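Reference > Robotics > Desktop manipulators > Planar servo arms > Irnach arm

The Irnach arm is a small desktop robot arm made of 3D-printed links and serial bus servo motors. It is used mainly for comparing motor controllers and motion software at low cost. The arm works in a plane just above the tabletop, so that gravity has little effect on the joints and the results depend mostly on the servos, the controller and the wiring. The name covers both the original two-link design and a later version with an end assembly at the outer servo.

Design

The arm is clamped to the edge of a table by a printed mount. The base servo turns the lower link, the outer joint is driven by a servo at the far end of the chain, and both are read back over the same cable run. Links are printed in gray plastic. The lower link is forked at its base end, where it straddles the servo housing and is screwed to the output horn on one side and to a free bearing on the other. Its middle is narrowed to save weight. The upper link has a boxy section, which resists twisting better than the flat form used in the first drawings.

Servo cables are left long and are not clipped to the links. Early builds with short cables showed a pull on the elbow at full reach, which was large enough to hide the differences between controllers. Loose loops take away most of the pull but can drag on the work surface, and the setup notes ask the operator to check that no loop passes under a link before a run.

Control electronics

Two circuit boards sit on the clamp mount, next to the base servo. One handles signals and is connected to the host by jumper wires. The other supplies regulated power through a screw terminal block, and also has a USB port. Placing both boards at the base keeps the supply leads short. It also puts the pin headers within reach, and a controller can be changed without taking the arm off the table.

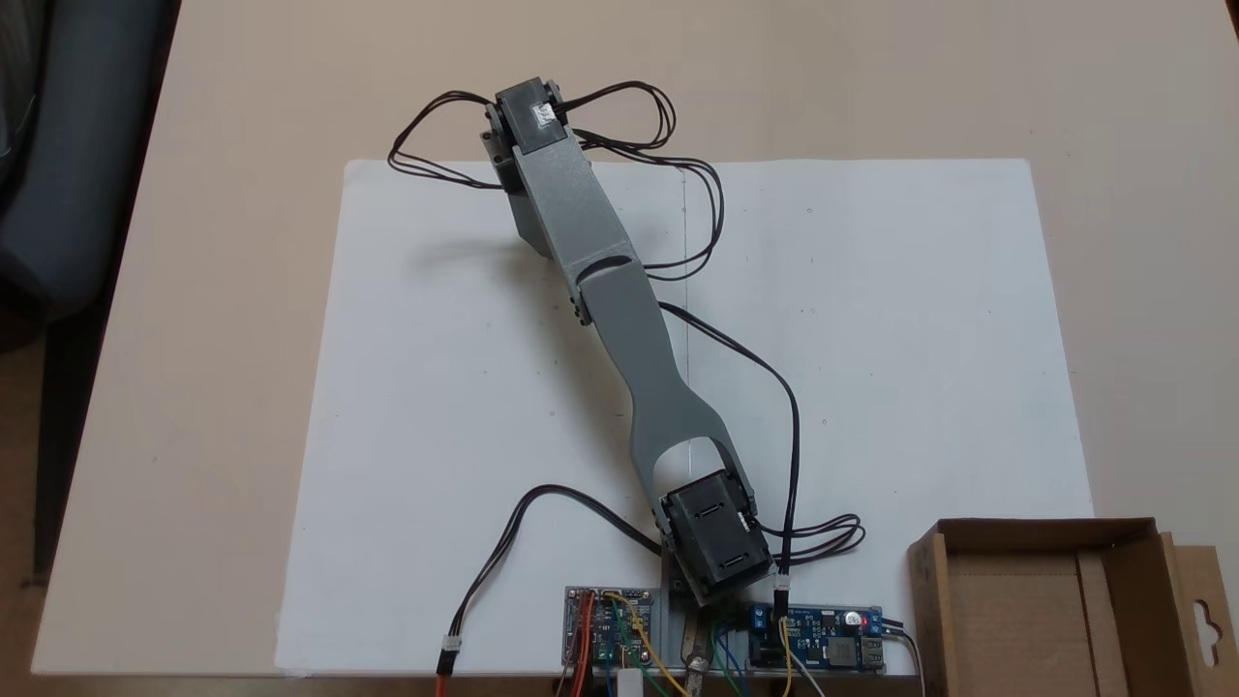 Supply voltage has a clear effect on repeatability. When both servos start at the same moment, the voltage at the outer servo drops briefly, and some controllers respond by resending the last position command. The resent command shows up in the log as a short pause followed by a faster move. A separate supply for the outer servo removes the effect, but it adds a cable and is not part of the standard build.

Controllers

Two controllers are commonly compared on the arm.

The Arkum controller sends position targets at a fixed rate and leaves the shape of the motion to the servo. It is simple to set up and tolerates a slow host. Its moves are abrupt at the start, and the outer link tends to swing past the target before settling. Lowering the servo's own acceleration limit reduces the swing and makes every move slower, including short ones that did not need it.

The Nel controller computes a full path for both joints and sends closely spaced targets along it. The links start and stop together, and the tip follows a smoother curve. The method depends on steady timing. If the host is busy, targets arrive late in groups and the arm moves in small steps. Nel units with early firmware also lose their joint offsets when power is removed, and the zero position must be set again by hand.

Neither controller measures the position of the tip. Both rely on the angle sensors in the servos, and play in the printed joints is invisible to them.

Test procedure

The usual procedure is known as the Plukcombe test, after the workshop where it was first written down. A sheet of plain paper is fixed under the arm, and a straight reference line on the sheet is lined up with the center of the base servo. The arm is moved by hand to the line, and this pose is stored as zero. The controller then drives the arm through 11 poses in a fixed order, returning to zero after each one. A full test is 200 cycles of this sequence.

Readings are taken from the servo logs and from an overhead camera. The camera must not be moved between controllers, and the paper is replaced if it shifts. White paper is preferred to the bare table, as the gray links stand out against it and the software finds their edges more reliably. Shadows beside the links are a known source of error. They are handled by lighting the table evenly or by masking the darker side of each link in software.

The first 5 cycles are dropped from the results to let the servos reach working temperature. A test is void if a connector comes loose, if the clamp turns on the table, or if a cable touches the reference line while the arm is at zero.

End assemblies

The standard test is run with no tool. Later work with the arm included small grippers and tool mounts carried at the outer servo. Added mass at this point slows the settling of the upper link and makes the differences between the controllers easier to measure. Clearance is the main limit. The arm lies close to the table, and any part that hangs below the outer servo must be short enough to pass over the paper without touching it. Gripper comparisons on the arm are restricted to light tools for this reason, and results are not carried over to arms that lift against gravity.

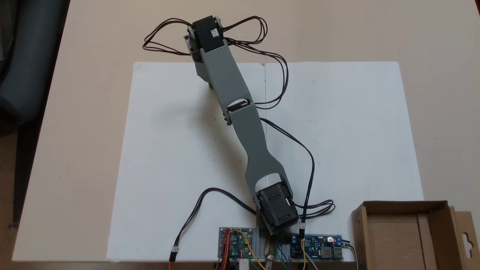 A reader's note added to this entry on 11 Sep 2019 objected that the tool mass should be stated with every result, and that much of the overshoot blamed on the Arkum controller could be produced on the Nel as well by fitting a heavier tool and leaving the path settings unchanged. The same note asked for the free bearing at the fork to be checked for play before each test. The procedure was revised in December to require both.

Limitations

Printed links creep under steady load, and an arm left clamped with its joints powered may need a new zero position the next day. Horn screws loosen with repeated reversals. The flat layout says little about lifting, and the reach is too short for most work with objects. Results from two separately printed arms should be compared only after both have been run with the same controller.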